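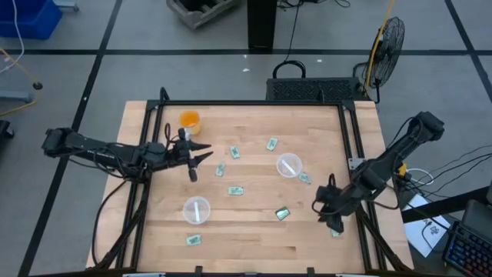 Last updated: January

Oiling and Maintaining a Butcher-Block Worktop

Applies to: unfinished or previously oiled butcher-block tops in the Clovham workshop and the Tierney kitchen. Tops finished with varnish or another hard film are covered on a separate page. Oil will not soak through a film finish, and the steps below will only leave a sticky layer on it.

Before you start

Find out what is on the wood now. Put a few drops of water on a clean spot and leave them for 16 minutes. If the water darkens the wood, the surface is dry enough to take oil. If the drops stand up in beads, the existing oil is still working and you can stop at the cleaning step. If the drops stay flat and the wood does not change color, scrape a hidden edge with a fingernail or a dull blade. Clear flakes mean a film finish.

Check both faces of the top if you can reach them. A top that has been oiled only on the upper face takes up moisture from below and tends to cup, with the edges rising or falling against the middle. Lay a straightedge across the grain in several places. A small gap is normal. If the top rocks on its supports, fix the supports first.

What you need

Food-grade mineral oil, or a mineral oil and beeswax blend
Sandpaper in 100, 150 and 220 grit
A sanding block, or a random-orbit sander
Lint-free cotton rags
Dish soap and a plastic scraper
White vinegar
Nitrile gloves
A dust mask
A metal can with a lid, filled partway with water, if you use a drying oil

We use the Jirero board oil for kitchen tops and plain mineral oil elsewhere. Cooking oils such as olive, corn or sunflower are not suitable. They go rancid in the wood and the smell is hard to remove.

Step 1. Clear and clean the surface

Take everything off the top, including anything clamped or screwed to it that can be removed without losing its alignment. If a fixture has to stay, mask around its feet with painter's tape and treat up to the tape.

Scrape off dried glue and food with the plastic scraper, working along the grain. Wash with warm water and a little dish soap, using a cloth that is damp but not dripping. Wipe with clean water, then dry with a towel. Do not leave standing water at the glue joints or around a sink cutout.

Leave the top overnight before sanding. Damp wood clogs the paper and gives a fuzzy surface.

Step 2. Treat stains

Black marks around screws and under cans are iron stains, caused by metal reacting with tannin in the wood. Oxalic acid wood bleach removes most of them. Follow the directions on the package, rinse well and let the wood dry again. Keep the bleach off any surface used for food until it has been fully rinsed and sanded.

Grease marks can be drawn out with baking soda mixed to a paste. Leave it for an hour, brush it off and repeat if needed. For odors, wipe with equal parts vinegar and water.

Burn marks have to be sanded or scraped. If the burn is deep, accept a faint mark – sanding a hollow into one spot looks worse and collects water.

Step 3. Sand

Start at 100 grit only if the top has scratches you can feel. Otherwise start at 150. Sand with the grain and cover the whole top evenly, then move to 220. Stop there. Finer paper polishes the surface and slows the oil.

Ease sharp edges with two or three passes of 220 on a block. Vacuum the dust and wipe with a barely damp rag. This raises the grain slightly. Once dry, knock it back with a light pass of 220.

Step 4. Apply the oil

Warm the bottle in a bowl of hot tap water for a few minutes. Pour a thin line along the grain and spread it with a rag until the wood looks evenly wet. Work oil into the end grain until it stops soaking in. End grain usually needs twice as much as the face.

Wait 6 hours, wipe off what remains on the surface and repeat. A new or freshly sanded top needs four coats. Oil the underside with at least two.

Rags used with mineral oil can go in the trash. Rags used with linseed, tung or other drying oils can catch fire on their own. Put them in the water-filled can and close the lid.

Step 5. Wax (optional)

Rub in a thin coat of Gilier block wax or any beeswax blend, leave it for 20 minutes and buff with a clean rag. Wax helps with splashes but does not replace the oil.

Maintenance

Repeat the water test once a month on kitchen tops and every three months elsewhere. One coat is normally enough between full treatments. Wipe spills when they happen, and keep a trivet under hot pans.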